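# Meet Tesa, the Tidying Robot

Have you ever been told to clean your room and wished somebody else would do it? So have we! This month we spent an afternoon with Tesa, a tidying kit that schools and libraries can borrow from the Varela workshop in Wundatdale. It comes in two big crates, and once it's bolted together you have a robot arm that can pick things up and put them away.

## What's in the kit?

The biggest part is the arm. Like yours, it has a shoulder, an elbow and a wrist, and every one of those joints has its own motor. At the very end is the gripper, which is the robot's hand. It has only two fingers! Try it at home: tuck away everything except your thumb and one finger, then pick up a pencil, a sock and a marble. The pencil is easy. The marble is a bit of a rascal.

Near the gripper there's a small camera. That's how Tesa sees, and it means her eye goes wherever her hand goes. Imagine having an eye on your wrist – you could look behind the couch without getting up!

## How does Tesa know where things go?

When you tidy up, you do lots of thinking without noticing. You see a toothbrush case and you know it doesn't live with the slippers. A robot has to learn that, and it learns from practice runs. A person steers the arm through a job and the computer remembers the pictures and the movements. Then they do it again, with the case turned a different way. And again! The tidying lessons that come with Tesa were made from 1,247 practice runs, and 407 of those were only about shelves.

Shelves are trickier than they sound. The sides get in the way of the fingers, so the arm has to come in from the right direction.

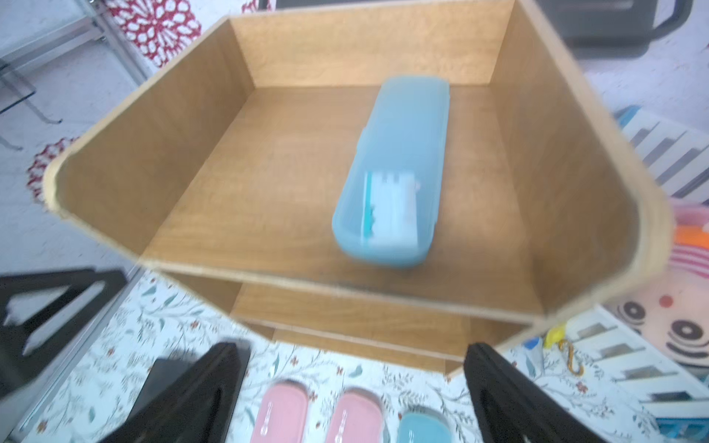 *Tesa's view of the shelf, with a light-blue case in the top part and slippers on the rug below.*

Look at the case. It's lying on a slant, and its ends are round. It's also see-through, but only a little, like a frosty window. Robots often find see-through things hard, as some of what the camera picks up is the colour of whatever is behind or inside them. People have the same trouble with very clean glass doors. Bonk!

## What did we think?

Tin-yau Su, who is nine, got to steer first. "It's like one of those claw machines, but it really listens to you," he said. His favourite part was opening and closing the fingers, and he did that for quite a long time.

Huguette Boychuk teaches the Grade 4 class and looked after the controls with us. She liked the big stop button. Press it and the arm freezes, wherever it is. She also liked the guidebook, which has 24 activities and plenty of drawings.

Some things weren't as good. Tesa is slow. You could put away a whole basket of blocks while she is still thinking about one. The motors hum, too, and after lunch a few of us found that annoying. And the lid on the second crate is very stiff, so you'll need a grown-up for it.

We also tried the Zudov soft fingertips, which come in a separate bag. They're squishy and good for holding round things. If your school borrows the kit, ask for them!

## Try being a robot

You need a friend, a blindfold and a soft toy. Put on the blindfold. Your friend can only say *left*, *right*, *forward*, *back*, *up*, *down*, *open* and *close*. Can you get the toy onto a chair? Swap places and have another go, and this time put the toy somewhere sneaky.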